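6. Setting up a pouring task in Mapplebeck

This section assumes you have finished section 5 and that both arms answer when the planner calls them. If only one of them answers, go back to section 5. The planner will cheerfully plan for two arms whether or not the second one is listening.

6.1 Before you start

You will need Mapplebeck installed on the cell computer, a calibrated fixed camera, and a scene file. The scene file that ships with the software is called Tetetti and describes a white table, a back wall, two cups and very little else. It was written by Macario Quintero over one long Monday and is still the best place to begin. Make a copy before you edit it. Everybody says they will, and the shared original currently has 56 saved revisions.

Caution: Keep the emergency stop within reach for every step marked LIVE. The on-screen Stop button asks the planner to stop. The red one on the wall does not ask.

6.2 Teaching the camera where the cups are

1. Open your copy of the scene file and choose Perception, then Reference Marks.

2. Click each piece of coloured tape that the camera can see on the table. Mapplebeck fits the table plane to these marks. It wants at least three, and they must not lie in a straight line.

3. Skip any mark that is only partly in view. The software will accept it, thank you for it, and then place the table at a slight slope.

4. Choose Detect Objects. Each cup should get an outline and a name of its own. If the two cups come back as one wide cup, raise Edge Split by one notch at a time until they part company.

5. Rename the cups by colour. The default names are object_a and object_b, and they swap whenever the detector restarts.

Note: Cups standing rim to rim are the hard case for the splitter, so tune with them close together. Settings that work there will nearly always work with the cups further apart. The reverse has been tried.

6.3 Setting the wait pose and the pour pose

The planner needs two named poses for the working arm. The wait pose keeps the gripper clear of the cups while perception runs. The pour pose brings the neck of the bottle over the target. Everything in between is the planner's business, and you will be happier if you leave it alone.

6. Select the working arm and set the other to Hold. An arm on Hold stays in the collision model, so the planner will still steer around it.

7. LIVE. Jog the working arm to a spot low over the table and away from the cups. Save this as wait.

8. LIVE. With the bottle in the gripper and its cap screwed on, jog the arm until the neck points down over the cups. Save this as pour. Leave the cap on for all of section 6. Water comes in section 7, along with the towel.

9. Compare your two poses with the camera views below. Yours need not match to the millimetre, but the cups should be in plain sight in both.
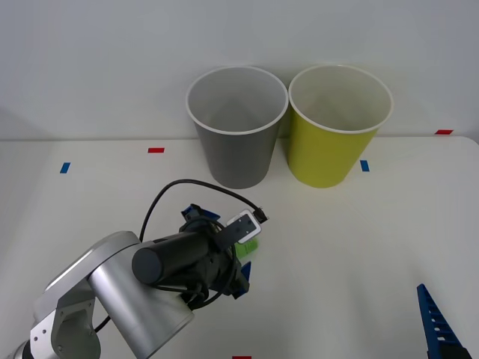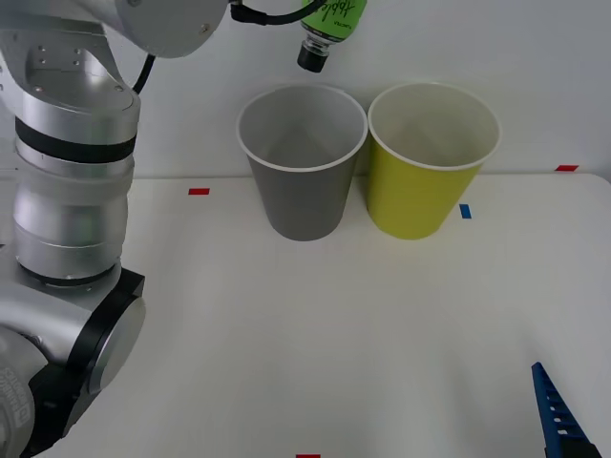

Figure 6-1. Fixed camera views of the Tetetti table. First view: working arm low, in front of the cups. Second view: capped bottle upside down over the gap between the cups.

10. Open the Targets tab and set Aim for the pour pose. There are three choices: Left Rim, Right Rim and Midpoint. Midpoint is the default and puts the neck over the space between two neighbouring cups. It is a fine place for checking alignment and a poor one for filling a cup.

11. Once the neck sits evenly between the cups at Midpoint, change Aim to whichever cup you mean to fill. Mapplebeck works out the sideways shift from the cup outlines, which is why step 4 had to go well.

6.4 Planning the move

12. Press Plan. The planner tries up to 432 candidate paths and keeps the shortest one that touches nothing it knows of. Things it does not know of include anything you have put on the table since step 4.

13. Watch the preview from start to finish at normal speed. Pay attention to the cables. They are modelled as a soft tube around the wrist, and the tube is an optimist.

14. If the preview shows the elbow swinging wide, tick Prefer Elbow Up and plan again.

15. LIVE. Set speed to 20 per cent and press Run. Keep your hand on the stop until the arm has reached pour and come back to wait.

16. Save the plan. An unsaved plan is lost when you close the window, and the next one will be slightly different for reasons it keeps to itself.

Caution: Do not raise the speed in the middle of a run. The slider allows it. Hermenegildo Hinojosa has asked for the slider to be greyed out during motion, and this is due in the April release.

6.5 When it does not work

Error 916, Target Occluded. The arm is between the camera and a cup. Move the wait pose lower or further to one side and run Detect Objects again. Restarting the software also clears the message, but the arm will still be in the way.

Bottle outline missing. The detector needs a fair part of the bottle in view. In a high pour pose much of it may be above the top of the picture. Turn on Use Gripper Estimate, and Mapplebeck will work out where the bottle is from the arm's own joint readings.

Cup changes colour name. Yellow and green sit close together in the default colour table, and one cup can be called either as the lighting and camera settings change. Lock the white balance under Camera, then widen the yellow band until the name stays put.

Held arm reported as moving. This is usually the Hurkach driver sending old joint readings late. Check that the time on both arm controllers agrees with the cell computer. If it does, reinstall the driver and send the log folder to Workivar support, with a line saying what you expected to happen.

When steps 1 to 16 run cleanly three times in a row, carry on to section 7, Pouring with the Cap Off.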